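Ticket 820 – Imprimante Singhal muette après la mise à jour d'Altar

Bon, ça recommence : tout reste en file d'attente !

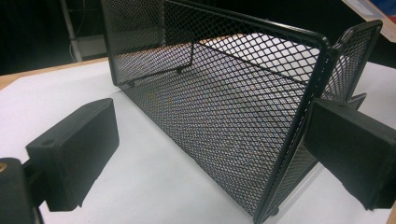
Quel message s'affiche ?
Erreur 54, à chaque envoi.

J'ai vidé la file (deux fois, hein), puis relancé le service. Rien.

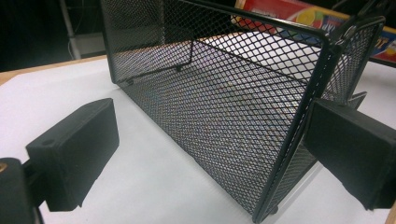
Et le pilote Trerninia, réinstallé aussi, pareil.
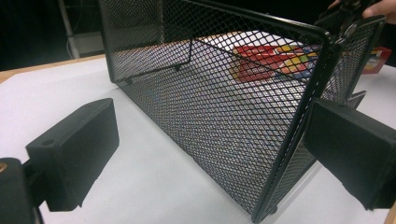

Suite, 3 h plus tard

Port remis à la main dans Altar, et là ça imprime !

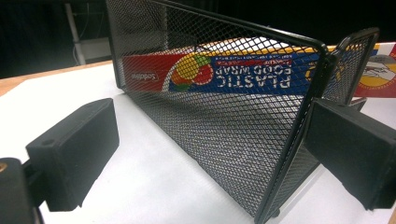
Panier noir en métal grillagé, table blanche

Je laisse ouvert jusqu'à demain.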